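Niseo opens board-handling recordings to outside teams

28 July 2024

Niseo, a small automation company that builds test cells for electronics makers, has begun releasing the recordings it uses to train a robot arm to put circuit boards into a slotted rack and take them out again. The first part went up this week and holds 800 recorded attempts. A second part is planned for November.

The task is an ordinary one in electronics plants. Boards come off a line, stand in a rack, go into a tester and return to the rack. On long runs it is often done by fixed machinery. On short runs, where the board changes every few days, it is mostly done by hand.

Niseo wants a single arm to cover the short runs without a new program for each board. The company is training a model on examples in which a person steers the arm through the job while the cameras and joint sensors record. The model is then asked to produce the motions by itself from the camera views.

"The reaching part was learned early," said Taner Demirtaş, who runs the data work at Niseo. "What takes the examples is the last bit of travel, where the edge of the board has to find the slot. You are a hair off, the board catches, and a person just wiggles it. We need that wiggle in the recordings, lots of times, from lots of starting positions."

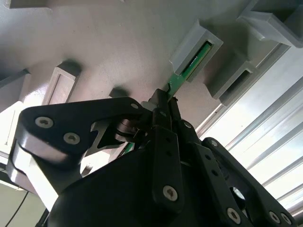
Operators work in blocks of 30 attempts and then change places with a colleague. Demirtaş said the limit was set after the first weeks, when the people reviewing the recordings noticed that motions near the end of a long block became faster and more alike. A block is followed by a short review, in which the operator marks each attempt as a clean insertion, an insertion after a correction, or a miss.

Misses are kept. In an earlier round the company threw them out and trained only on clean insertions, and the resulting model had no idea what to do when a board jammed. It would keep pushing until the force limit stopped the arm. The current set includes 200 attempts in which the operator started with the board deliberately out of line and had to recover.

The rack also moves. Between blocks it is shifted or turned by a small amount, and the slot to be used is drawn from a list so that operators do not favor the easy ones. Lighting is left alone. The cell gets daylight for a good part of the day, and the company decided against covering the windows, on the grounds that customers do not cover theirs.

Two other firms are taking part. Lirance, which repairs control electronics for elevators, is supplying scrap boards in different sizes so that the recordings do not all show one product. Kaplan, a contract assembler, will try the trained model on its own floor later in the year. Neither company is paying for the work, and both get early access to the files.

Demirtaş said the scrap boards had been more useful than expected. Many have worn or slightly bowed edges, which the team first saw as a nuisance.

"A new board is flat and it goes in nicely," he said. "The ones from Lirance fight you a little. If the model only ever sees nice boards, the first bent one at a customer is going to be our problem."

The files are organized by attempt. Each one has the camera video, the joint positions, the gripper opening, the operator's commands and the mark given in review. A plain text note goes with every block and lists the board type, the rack position and anything odd that happened, such as a cable that had to be moved or a restart of the controller. Faces and voices are not included. The company records no sound.

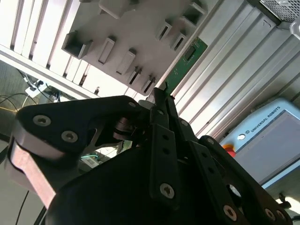
Why not do the training in simulation?
Niseo does part of it there, mainly to teach the arm how to approach the rack without hitting anything. The contact between a board edge and a slot has been hard to imitate well enough, and models trained only on simulated contact pushed too hard on the real rack. The company now uses simulated runs for the approach and recorded ones for the insertion.

Early results are mixed. Niseo has not published a success rate and said it would wait until Kaplan has finished its trial. In tests at its own shop the model handles boards of the kinds it was trained on, according to Demirtaş, and does worse on very narrow ones, where there is little to grip and the board can tip between the fingers. Taking boards out has gone better than putting them in.

The gripper has changed along the way. An earlier set of fingertips was too wide to fit between neighboring boards, and recordings made with it could not be mixed with later ones because the grip looked different to the cameras. Those files were set aside and are not part of the release. Demirtaş said the loss of several weeks of work was the main reason the hardware is now frozen until the second part is finished.

Storage and downloads are being handled by Zurach, a hosting company that already keeps Niseo's internal backups. Access is free for research and teaching. Teams that want to use the recordings in a product have to sign a license, and the terms are sent on request. Users are asked to report attempts that seem to be marked wrong, and corrections will be collected in the next version.

The November part is to concentrate on narrow boards and on racks that are already partly full, where the arm has less room to work. Niseo is also training two more operators. All of the recordings so far were made by a small group, and the company would like to see more variety in how people steer the arm before it adds further tasks.

Plugging in connectors is next on the list after that. Some test recordings have been made, Demirtaş said, but they were done to check the cameras and will not be released.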